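Scoring for Cricket, Beginners' Course
Handout 4: Extras, Bowling Figures and Getting the Book to Balance
Course leader: Anwara Kumarasinghe, Patanville Cricket Club
Handed out 12/9/21

Welcome back, everyone, and thank you for sending in your practice sheets from the last session. I've read every one of them over several pots of tea, and I'm really pleased with how neat they've become (Sotiris, I can now tell your fours from your nines, which is a great relief to both of us). Most of you are comfortable with runs off the bat, so we're moving on to the part people tend to dread. Please don't dread it. Extras have a bad name among new scorers mainly for the reason that they get taught all in one lump, at speed, usually by somebody standing up. We'll take them one at a time.

Bring a pencil, a sharpener, a decent eraser and your Laws booklet. If you've got one of the older Tichý scorebooks with the narrow bowling boxes, do bring it along, but you may want to borrow a wider one for the exercise.

1. A quick look back

You'll remember that every ball gets written down in more than one place. A single off the bat goes beside the batter's name, in the bowler's box for that over, and on the running total. That is the whole idea of the book: the same match written down from two sides, so that the two sides can check each other. When we add extras we're doing just the same thing, only now some of the entries skip the batter and some of them skip the bowler as well.

2. The four everyday extras

Byes. The ball passes the batter without touching bat or body, the batters run (or it goes to the boundary), and the runs go down as byes. The umpire raises an open hand above the head. Nothing goes to the batter's runs and nothing is charged to the bowler, but it's still a fair ball, so it counts in the over and it counts as a ball faced. We use a triangle pointing up in the bowler's box.

Leg byes. Same idea, but the ball has come off the batter's body or pads. The umpire touches a raised knee. Again nothing to the batter's runs and nothing against the bowler. The triangle points down for these. I remember it by thinking of it pointing at the leg, and Efa Eynon has a much ruder way of remembering it that she will tell you at the break if you ask nicely.

Wides. The umpire stretches both arms out sideways. One run is added, and if the batters run as well, or the ball goes to the boundary, all of those runs are wides too. Every one of them is charged to the bowler. It isn't a ball faced and it doesn't count toward the six, so the over gets longer. The symbol is a plus sign, with a dot in a corner for each extra run taken.

No balls. One arm straight out to the side. One run is added as a no ball and charged to the bowler, and the ball has to be bowled again. If the batter hits it, those runs belong to the batter, and they go against the bowler too, just as they would from any other hit. If the batters run without the bat having touched it, those runs go down as byes or leg byes and the bowler is charged only with the one. This changed some years ago and plenty of club players still argue the old way, so keep your booklet handy. The symbol is a circle. Unlike the wide, a no ball does count as a ball faced.

Penalty runs are a subject of their own and you may go a whole summer without seeing any. We'll do them in the last session.

3. Signals, and waiting for them

Please, please acknowledge every signal. Wave, hold up a white card, switch the light on, whatever your ground uses, but do it so the umpire can see you. The umpire is supposed to wait for you, and a good one will stand there with an arm out until you respond. If you're still writing, finish writing, then wave. I once worked a match at Surnska with an umpire who would not let play go on until both scorers had waved, and by tea I was grateful to him.

If you aren't sure what you saw, ask the other scorer first and the umpire at the next interval. Put a light pencil mark in the margin so you can find the place again.

4. Maidens and wickets

An over is a maiden if nothing in it has been charged to the bowler. Look at that carefully, as it catches people out. Byes and leg byes don't spoil a maiden. A wide does, and so does a no ball. So you can have an over in which the score moves along quite nicely and the bowler still gets the maiden, and you'll have the captain leaning over your shoulder asking whether you've made a mistake. You haven't. Show them the triangles.

Bowled, caught, leg before wicket, stumped and hit wicket all go to the bowler. Run out doesn't. Write the wicket in the batting half with the way it fell, and only put the W in the bowling box if the bowler gets the credit. Pascal Hamel, who scored for Prindar long before I did, used to write his run outs in a different pencil altogether, and I've seen worse habits.

5. Keeping your bowlers apart

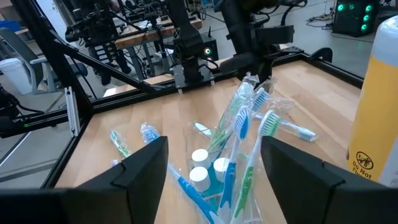 Bowling changes are where most tangled pages begin. A captain takes someone off, brings on a cousin with the same surname, then switches ends, and all of a sudden two sets of figures are running together down the page. My own cure is color. Give each bowler a color when they first come on, write their overs in it, and use the same color against the batters who faced them, so you can trace any run back to where it came from. It works in the way it does with those toothbrushes, which lie all together on the tabletop, each sealed in its own clear wrapping, and you'd still never muddle the green-and-white one with the blue-and-white one. Keep a small key in the top margin, name and color, and don't give a color to a second bowler however short you are of pencils. If you do run out, plain pencil with the bowler's initial beside each entry will see you through.

Anyone who has trouble telling certain colors apart can do the same thing with letters, and the book will be none the worse for it. Sumaiya Kodikara uses letters all the time and hers are the tidiest pages in the pavilion.

6. Balancing the book

Now for the satisfying bit. At the end of the innings, you add up twice.

From the batting side: all the batters' runs, plus all the extras, should equal the total.

From the bowling side: all the runs charged to the bowlers, plus the byes and leg byes (and any penalty runs), should equal the total.

Let's try it with an innings that finished on 106. There were 13 extras, made up of 4 byes, 3 leg byes, and 6 in wides and no balls together.

Batters' runs: 93
Extras: 13
Total: 106

Runs charged to bowlers: 99
Byes and leg byes: 7
Total: 106

See how the 6 has moved across? The wides and no balls sit with the extras when you look from the batting side, and they sit inside the bowlers' figures when you look from the bowling side. If your bowling total comes out too big by just the amount of your wides and no balls, you've added them in twice. I did that for most of one May and couldn't think why.

If it still doesn't balance, work through these in order:

Check each bowler's overs against the running total at the end of the over.
Look for a triangle that has been charged to the bowler.
Look for a hit off a no ball that never reached the batter's line.
Count the dots around your wides.
Compare with the other scorer, over by over, starting from the last place you agreed.

Don't rub anything out until you've both found it and both agree. Two books with the same wrong guess in them are much harder to mend than one honest gap.

7. For next time

Score the practice innings on the separate sheet. It has up to three bowlers on the go in any spell, a run out, and a maiden with leg byes in it. Do the batting half first if that feels easier, but please do the bowling half the same day while it's fresh. Add it up both ways and write both sums at the foot of the page, even if they don't agree. I'd much prefer to see where you've got to than have a tidy page with the trouble hidden.

If you get stuck, bring it along unfinished. Efa and I will be in the pavilion half an hour before we start, with the kettle on, and we can go through it together then.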